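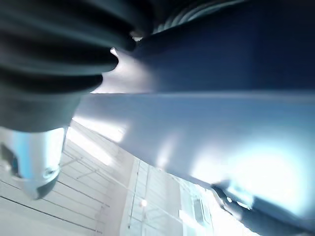 Residents' forum: Clellovow Court
Topic: Lined curtains in the common rooms

henriques_lettings
Residents are advised that the curtains in both common rooms are to be replaced in June. Two quotations have been received, from Kiltex and from Siltar. The Kiltex price is 3,000 pounds, including fitting. Comments are invited before an order is placed.

flat_443
I wish to record an objection. The present curtains were relined recently and keep the draught out perfectly well. The money should go towards the stair lighting.

northstair
I must disagree with the previous post. The lining in the garden room has shrunk and the hems no longer meet the sill. Were they washed at too high a temperature?

henriques_lettings
They were laundered according to the label. The relining covered the front room only.

flat_443
Then replace the garden room pair and leave the front room alone.

pelmet
I would support that, provided the colours match — the last partial order did not. Could Siltar be asked to price one room?

henriques_lettings
Siltar has been asked to do so. The figure will be posted on this thread once received. Comments remain open.

northstair
Please ask for a fabric sample as well.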